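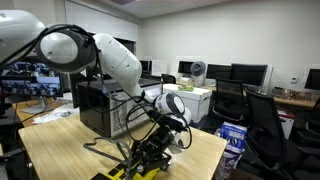 Elsa Engebretsen
Technical author, Numalo

Section 2: Recording an inward investment

Use this section when a company in your group receives money from an investor abroad in exchange for shares. Loans from a foreign parent are entered under Borrowings and do not appear in the equity return.

Before you start, you will need the bank's receipt advice, the board resolution and the investor's registration number.

1. Open Numalo and choose the receiving company from the Entity list.

2. Select Capital, then New inflow.

3. Enter the investor's name exactly as it stands on the bank's receipt advice. If the advice says Kristiansen Holdings and your records say Kristiansen, use the longer form.

4. Choose the country of the immediate investor. Where the money has passed through a holding company, the country of the ultimate owner goes in the second box.

5. Type the amount in the currency received. The converted amount appears in the field below, at the rate for the date of receipt.

6. Pick a sector code. Companies working in more than one sector should use the code that brings in the most turnover.

7. Attach the receipt advice and the board resolution, and press Save draft.

Note: Drafts are kept for 90 days. After that they are deleted and the inflow must be entered again.

8. Ask a second user with approval rights to open the draft and press Confirm. The person who entered the inflow cannot confirm it.

Caution: A confirmed inflow cannot be edited. To correct one, use Reverse entry and start again from step 2 – the old entry stays in the audit log.

Share allotment

Numalo starts a timer of 120 days from the date of receipt. You can shorten it under Settings, Reminders. When the shares are issued, open the inflow, enter the number of shares and the price per share, and press Close.

If the Close button is grey, check that the share price is filled in and that the inflow has been confirmed. Error 13 means the sector code has been withdrawn. Choose a current code from the list and try again.

Yearly returns are prepared in January and are covered in the next section.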